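Keep the Cheap Seats Where You Can See Them

I have been going to concerts and matches at the Drununmont for most of my adult life, and I have sat in nearly every part of it, from the padded rows near the front (once, as somebody's guest, and I talked about it for weeks) to the very last bench under the roof, where you learn to bring a cushion and a second jumper. So when I say that I have grown grumpy about the way its tickets are sold, I hope you'll take it as the grumpiness of a person who is really very fond of the place.

My complaint is a simple one. Last September I wanted two seats for a choral evening. I went to the booking page and was shown a lovely coloured map, all purple and gold, and when I pressed on the block I wanted I was told that seats there began at 17 pounds. Good, I thought, that's the supper money safe. By the time I had chosen a pair next to each other, said no to the insurance, said no to the drinks voucher and got as far as typing in my card, the two together had become 54 pounds. I went back and did it again, thinking I had pressed something silly. I hadn't. There was a service charge, and a charge for the building, and a charge for sending me an email.

Now, I don't mind paying for a building. Roofs leak and lights go and somebody has to be there at midnight to lock up. If the Drununmont needs more from me to keep its doors open, then put it in the price and tell me at the start, and I shall decide with my eyes open like a grown-up. What I do mind is being led along a corridor with a new little bill at every door, so that by the end I'm too tired to turn round.

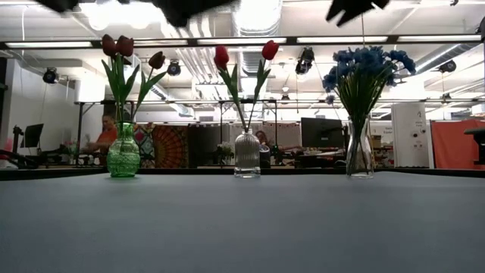 The other half of the trouble is where the cheap seats have gone. When I was younger you could walk up to the window on the night, ask for whatever was left, and be treated quite kindly by a woman in a cardigan who would tell you if there was a pillar in the way. She knew that hall better than the people who built it. The window is still there, with a blind pulled down behind it, and there is a notice sending you to the website. The hall holds 1,057 people, and on a wet night in winter I have looked down from my bench at whole stretches of it with not a soul sitting there, while youngsters who would have loved to be inside were at home, put off by the price on the screen.

I put this to my friend Jonatan Haugland, who worked for years in a box office up the coast at Hostov and has heard every grumble there is. He was patient with me (he usually is) and said that selling cheaply at the last minute teaches people to wait, and a hall that doesn't know how many are coming can't plan its staff or its ice creams. I do see that. I thought about it all the way home. But I still think a hall can put by a modest number of seats, in a fair spread of places, and sell them at the window on the night to whoever has bothered to turn up in the rain. People who queue together talk to one another, and some of the best advice I've ever had about what to hear next came from strangers stamping their feet on those steps.

The Tuvia, across the river, does something of the sort. It's a much smaller house and the chairs are dreadful, but the price you see is the price you pay, and the last row is 15 pounds whoever is playing. I've heard things there I'd never have risked at twice the cost, including a string quartet I didn't understand at all and have since been back for.

With the doors shut this summer there is time to think about it all, and I do hope somebody at the Drununmont is thinking. We shall all be wanting to come back, and a good many of us will be coming back with less in our purses. Show us one price. Pull up the blind on that window for an hour before the start. I'll be there with my cushion.

Comments

Yee-man Lau
I agree with every word about the email charge! I paid it twice last year as I booked my mother's seat separately. The seats themselves were fine, mind you, and she loved the brass band.

backrowbarry
Window tickets would be grand but they'd need to stop people buying ten at a time. Two each and no more.

Pauline
You are too generous about the Tuvia chairs. I had to stand for the second half.

Yee-man Lau
Pauline, try the side benches, they have backs to them.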